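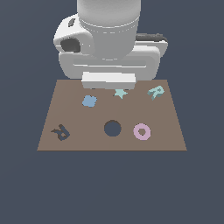
White robot arm over a brown tabletop, computer render.

Home | Projects | Reports | Suppliers | Contact

Filed under: PPE & Workwear / Funded Projects / Progress updates

Print this page | E-mail this page

Hearing protection replacement, Derby and Numdale: progress to end of April

Short one this time, stock check has eaten the week. Full spend sheet goes over separately.

Where we are

Derby finished. All 300 pairs of the new Prullus ear muffs handed out and signed for, old ones collected and binned. Numdale is behind. Delivery came in two parts and the second part was the wrong version, the helmet-mounted one instead of the headband. Sent back. Galbraith have agreed to swap at their cost, no restocking charge, and have put that in writing. Replacements promised before the middle of next month. Until they arrive Numdale stays on the old muffs plus foam plugs in the press shop, which the site was doing anyway.

Total order still stands at 570 pairs across the two sites. No change to that and no plan to ask for more.

Fit checks

Going slower than planned. We said everyone would have a fit check within a fortnight of getting their pair, and at Derby that slipped because the test kit was away being calibrated. Back now. Night shift has been the hard part, we've been doing them at 5.30 in the morning before people go home, and tempers are not at their best.

27 people at Derby did not get a good seal first time. Mostly glasses with thick arms. Of those, 22 were sorted by changing to the softer cushion or to thin-arm safety glasses out of the existing stores. The remaining five are being tried with banded plugs. Two like them, three say they itch. Will report back.

Worth saying that the thin-arm glasses were not in the original bid. So far it has come out of the site's own PPE budget and we are not asking you for it, but if Numdale goes the same way the stores there are a lot smaller and we may need to talk.

Comfort and complaints

Feedback forms at Derby were patchy. People like the weight. People do not like the headband adjuster, which slips a notch when you take the muffs off one-handed. Raised with Galbraith, they have passed it to the maker, no answer yet. Some grumbling about the colour (they wanted the old yellow). The cushions mark quickly in the paint area and we have asked for a price on wipe-clean covers.

One supervisor asked if the muffs could be worn over a bump cap. Not with this model, the band won't sit properly. Told the site, and notices have gone up by teh clocking-in machine and in both canteens.

Noise readings

Second round done at Derby, not at Numdale. No surprises. The compressor room is still the worst and is now marked as a muffs-and-plugs area, signs up on both doors. The old signs were faded and one was behind a locker. Numdale readings will wait for the replacement muffs so we only have to go over once.

Money

Underspent at the moment, only because the returned part has been credited and not re-invoiced. Should come level once the swap goes through. Storage boxes came in a bit cheaper than quoted, hygiene kits a bit dearer. Nothing to flag otherwise.

Next

- chase Galbraith for a delivery date, an actual date this time
- finish Derby night shift fit checks
- book the room at Numdale for handout, mornings only
- price for cushion covers
- spare cushions: agree who holds them, site stores or us
- second feedback form, shorter, one side of paper

Still need from you: a yes or no on moving the Numdale milestone back by a month. We asked in the last report and haven't seen a reply, might of gone astray. Everything else can carry on in the meantime.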